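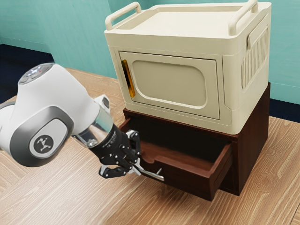
Long Points: The Estoc and Its Makers

The estoc was a sword built to do one job. It had a long, stiff blade, usually with three or four sides in cross-section, and often no cutting edge at all. By the late Middle Ages plate armor had made the slash of a broad blade far less useful, and a fighter needed something that could be driven into the gaps at the armpit, the groin or the visor.

The collection at Drirnberg owns two. The better one weighs 1335 grams and came out of storage in January for cleaning. Its grip is long enough for both hands – the second often went on the blade itself, to steer the point at close range.

Riders carried the weapon too, commonly hung from the saddle as a backup to the lance. In Poland and Hungary it stayed in use well after western armies had moved on, and some eastern examples are very long.

Making one is harder than it looks. The Kitemby forge, which sells copies to fencing clubs, scraps a blade if it warps in the quench, and a finished piece takes around 80 hours. Most of that goes into grinding the faces evenly down to the tip.

The Drirnberg swords go back on display in the east gallery, next to the mail shirts.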